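컵 두 개를 치우는 일

기계가 집안일을 대신할 수 있느냐는 질문에 나는 아직 아니라고 답한다. 다만 몇 년 전과는 이유가 달라졌다.
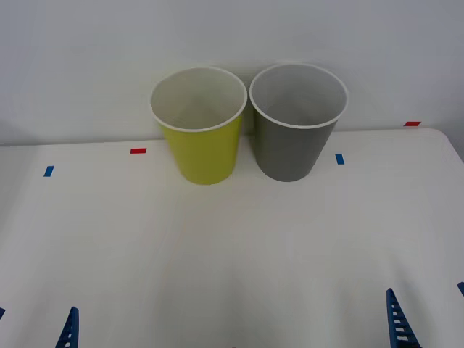 집는 것과 치우는 것

종이컵 두 개가 거의 붙어서 서 있을 때 사람은 아무 생각 없이 하나를 집는다. 로봇 팔에게는 이것부터가 일이다. 두 컵의 테두리 사이 틈이 좁으면 손가락을 어디로 넣을지 정해야 하고, 빈 종이컵은 가벼워서 살짝만 건드려도 밀린다. 세게 쥐면 찌그러진다. 노란 연둣빛 컵은 흰 벽 앞에서 눈에 잘 띄지만 회색 컵은 그늘진 벽과 밝기가 비슷하다. 작업대에 빨강과 파랑 테이프로 위치를 표시해 두는 것도 조건을 조금이라도 고르게 맞추려는 방법이다.

그래도 이런 동작은 이제 꽤 된다. 지난 11월 Duretti의 시연장에서 나는 팔 두 개짜리 기계가 컵을 포개는 것을 오전 내내 지켜보았다. 담당자 기창호 씨는 100번을 시켜 실패한 것만 따로 적고 있었다. 성공 횟수를 자랑하지 않는 점이 마음에 들었다. 그에게 컵을 다른 식탁으로 옮겨 놓고 해도 되느냐고 물었더니 아직은 권하지 않는다고 했다.

내가 보기에 집안일의 어려움은 여기에 있다. 집에는 테이프가 없다. 컵에는 마시다 남은 커피가 있고, 옆에는 영수증과 약봉지가 있고, 그중 어느 것을 버려도 되는지는 그 집 사람만 안다. 식탁을 치운다는 말에는 물건을 드는 동작보다 판단이 훨씬 많이 들어 있다. 남은 커피를 싱크대에 붓고 컵을 분리수거함에 넣는 데까지 가려면 서로 다른 동작이 줄줄이 이어져야 하고, 중간에 하나만 틀려도 바닥을 닦아야 한다.

공장은 조금 낫다

작업장 사정은 다르다. 물건의 종류가 정해져 있고 조명도 바꿀 수 있으며, 기계에 맞춰 작업대를 다시 짤 수도 있다. 포장 부품을 만드는 Clirbridge는 상자에 트레이를 넣는 공정 하나를 로봇에게 넘겼다. 한 달에 처리한 상자가 3638개였고 사람이 손을 댄 것은 64개였다고 한다. 나쁘지 않은 수치다. 그러나 그 64개 때문에 직원 한 명이 계속 근처에 있어야 했다. 인건비가 그대로 남는다면 도입한 쪽에서는 계산이 복잡해진다.

가정용은 계산이 더 어렵다. 집에는 기계 옆을 지킬 직원이 없다. 컵을 치우다 멈춘 로봇을 퇴근한 사람이 풀어 주어야 한다면 그 사람은 차라리 자기 손으로 치울 것이다. 컵 두 개를 치우는 데 사람은 약 2초면 된다.

무엇을 물어야 하나

제조사들은 시연 영상을 내놓을 때 무엇을 미리 맞춰 두었는지 함께 밝혀야 한다. 컵의 위치, 조명, 다시 찍은 횟수 정도면 충분하다. 소비자도 무엇을 할 수 있느냐고만 묻지 말고 실패하면 누가 수습하느냐고 물어야 한다. Ikden의 가정용 제품 안내문을 읽어 보았는데 할 수 있는 일은 길게 적혀 있고 멈췄을 때의 대처는 고객센터 번호뿐이었다.

나는 이 기술에 반대하지 않는다. 손목이 아픈 사람이나 혼자 사는 노인에게는 느리고 서툰 기계라도 쓸모가 있을 것이다. 그런 사람들에게 팔 물건이라면 더욱 사정을 정확히 알려야 한다. 우리 집에 들일 생각은 당분간 없다. 남이 어지른 식탁에서 한 달쯤 버틴 기록이 나오면 그때 다시 따져 볼 생각이다.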